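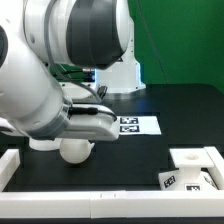 White ball, dark table.

OK so a few of you asked how the sourdough thing is going, and the answer is that it's not a sourdough thing anymore, it's a rye thing, and I have a lot to say. Thread!

Background for the new people: I moved to Kasville in the spring and there is no bakery here. There's a gas station with very decent donuts and there's the supermarket out on the Skisdale road, and that's it for bread. I grew up with a rye loaf on the table every single night. You see the problem.

So I wrote to my aunt for the family recipe. She sent me a photo of an index card with five words on it and one of the words was "enough."

Enough what, Tante!! Enough WHAT

Attempt one was a brick. I mean I could have propped the garage door open with it (I did, for a week, until the raccoons took an interest).

Attempt two, I read up on it a little. Rye doesn't have the same kind of gluten going on as wheat, so you can knead until your arms fall off and it still feels like wet cement. It's supposed to feel like wet cement. I'd been adding flour to fix it, which was the whole mistake with the brick.

If you take one thing from this thread: stop adding flour. Wet your hands, scrape it into the pan, walk away.

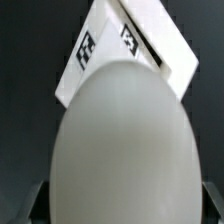
Aurelia Ammann
Home baker, newsletter writer, owner of too many loaf pans

Back from dinner, where was I. The starter!

I keep mine in an old Kideck jar with the lid sitting loose on top. It lives on the fridge because that's the warmest spot in my kitchen once it gets to be December, and my kitchen is COLD. Last winter I tried the oven with just the light on, which worked great until I preheated the oven with the jar in it. Rest in peace, Gerald.

The new one doesn't have a name. I'm not ready.

Feeding: I take 36 grams of starter and give it the same of rye flour and the same of water, at night before bed. By the time I've had my coffee it's domed up and smells like apples. If yours smells like nail polish it's hungry, feed it again and skip baking that day.

Someone in the replies wants to know if you can do this without a scale. I mean, my aunt does. But she's been making this bread for 57 years and you and I have not. Get the scale.

Flour. I've been through a bunch of them. The supermarket one is fine for feeding but the loaf comes out kind of flat tasting to me. What I really like is the dark rye from the Imhof mill – it's coarse and a little sweet and it makes the whole house smell like my grandmother's hallway. They only sell it in giant sacks so I split one with my neighbor, and now she's baking too and hers are better than mine. I'm thrilled for her. I'm fine.

Caraway: yes. I will not be taking questions on caraway.

OK one question. Whole, toasted in a dry pan first, until you can smell it from the next room.
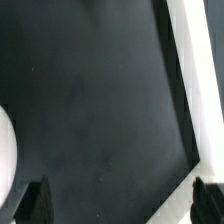

and then the part everyone gets wrong, including me for months, which is cutting it too soon. You HAVE to let it sit. A whole day, wrapped in a dish towel. I know. I know! But if you slice it warm the middle is gum and it sticks to the knife and you'll think you underbaked it and you'll go back to messing with your oven when there was nothing wrong with your oven.

I start mine hot and drop it to 350 after the first bit, then I go by the thermometer. I want to see 200 or a hair over in the middle of the loaf. Before the thermometer I was knocking on the bottom and listening, and friends, every loaf sounds the same to me.

What to eat it with: cold butter, thick, and salt on top. Or the sharpest cheese you can stand. My husband does peanut butter and pickles and I've asked him to do it in the other room.

Day three is the best day, by the way. It gets a little more sour and slices really thin. By day five I toast it.

I finally mailed half a loaf to my aunt last week. Paid way too much for shipping. She called tonight at dinner (that's where I went) and said it was good, a little dry.

A little dry!! From her that's a standing ovation, I've been grinning at the dishes for an hour.

I'll type up the real recipe with real numbers for the newsletter. If you've got a rye flour you love, tell me which one – and if anybody over by Skisdale wants some starter, bring a jar, I've got plenty.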